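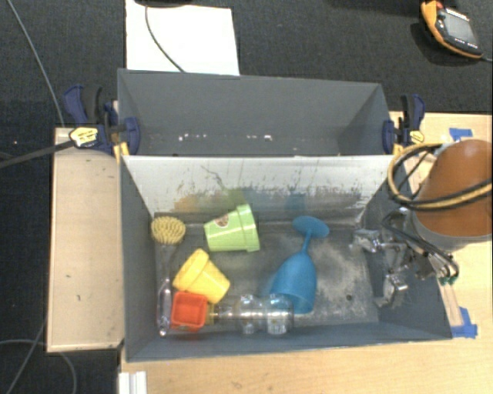 Kitchen Leftovers, Gallery 8: The Gray Bin

Posted 9th February by Dinesh Hegde

Every kitchen clear-out ends with a pile that belongs to no other pile. The saucepans went to my sister, the good knives went into a drawer with a lock on it, and the spice jars got a decent funeral. What remained was the gray bin stuff: a dish brush, a few cups, a clear bottle, and one blue goblet with ambitions.

I've been putting these galleries up on the Kivari swap page since May, mostly so people can claim things before I start having feelings about them. The rules haven't changed. Leave a comment with what you want, first come first served, and no asking whether it comes with a matching one. It doesn't. If it had a matching one I would still be using it.

The blue goblet

Plastic, stemmed, and a very serious blue. I bought it for a picnic at Celludmont, where the sign says no glass on the lawn and a man comes by to check. It holds more than it should. I have drunk wine from it, and orange juice, and once a quantity of soup I'd like to stop talking about. Ideal for anyone who wants to feel elegant within reach of a garden hose.

The dish brush

Long see-through handle, round head, pale yellow bristles. I own another brush and the other brush won. They lived side by side by the sink for most of last year and I reached for this one only when I had company and wanted to look organized. The long handle is very good for tall vases, if you're a person who has tall vases – I have one, and it's full of pens.

The green cup and the yellow cup

Flowerpot-shaped, both of them, and I do get asked whether they are flowerpots. I've never settled it. I kept toothbrushes in the green one and a small, doomed basil in the yellow one, so I suppose the vote is split. The green one still has its little oval sticker on the side. I spent a whole evening once trying to get a sticker like that off a jug, and I came out of it with a worse jug, so this one stays where it is.

I'd like these two to go together, but I won't be checking up on you.

The square cup

Red-orange, small, and square, which sounds fun until you drink out of a corner. Somebody at the Plurkivitz flea market told me it was for dips. Somebody else at the same table told me it was for paint water. I paid a dollar for it before either of them had finished. It's been useful for paper clips, and for almonds when I'm pretending to eat only a few almonds.

The clear bottle

Transparent plastic with a pair of handsome curves. I saved it because it seemed too nice to throw out, which is how I ended up with 14 bottles. The other 13 have been dealt with. It would make a fine bird feeder, a fine rattle, or a fine reason for your own household to have a talk about keeping bottles.

Picking things up

Comment below and I'll hold your item for up to 14 days. Collection is from my porch, or from the counter at Phí if you're going there for lunch anyway (get the noodles). I don't mail anything. I tried that with a colander in Gallery 3, and the postage came to more than the colander.

Next up is Gallery 9, lids. Some of them fit things.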